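# Why Does a Shirt Need a Bed?

Folding clothes in the air is possible. So is eating soup with a fork.
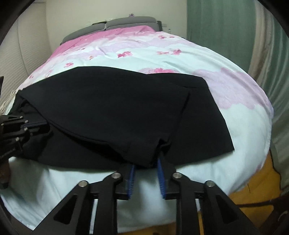
A bed works better. It is wide, it is flat, and it's already in your room, so you can't say you couldn't find it.

Spread the clothing out first. Big black things are sneaky, as the creases hide in the dark cloth. Smooth it with your hands from the middle outward. Then fold in the 2 sides, and fold the bottom up to the top.

Does it look like a lumpy pancake? Shake it out and try again. Jeanine Bosman, who wrote this page, needed 3 tries.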